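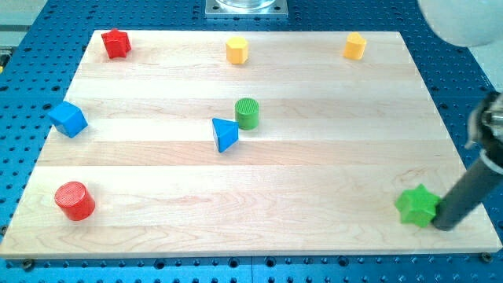

Teleoperation data: tabletop pushing set, September update

Collection for the tabletop pushing set has moved to the second cell. The task is unchanged. The operator drives the arm by remote control from the Pollari station and pushes colored shape blocks on the maple board to positions given in a short written instruction, such as "move the green star next to the red cylinder." Grasping is not permitted.

The set now holds 551 accepted demonstrations against a target of 2,000. A further 151 were rejected on review. Most of the rejects fall under two headings: the operator paused for longer than the limit while deciding on an approach, or a second block was moved on the way to the first. Pauses are a problem for training, as the policy learns to stop where the operator stopped. Operators should read the instruction, plan the path, and only then press record.

Rigoberto Bautista has changed the control mapping. Fine motion is now scaled down when the fingertip is close to the board, which makes it easier to push the star blocks without spinning them. Contact should be made on a flat between two points where possible. The cylinders are best pushed slowly through the center line.

Blocks are to be rearranged by hand after every 9 demonstrations, with the arm parked. Do not line them up. Layouts with two blocks almost touching are wanted, and are still underrepresented in the log.

Operators trained on the old mapping need a short refresher before their next session. Slots are on the Stadgate calendar, mornings only.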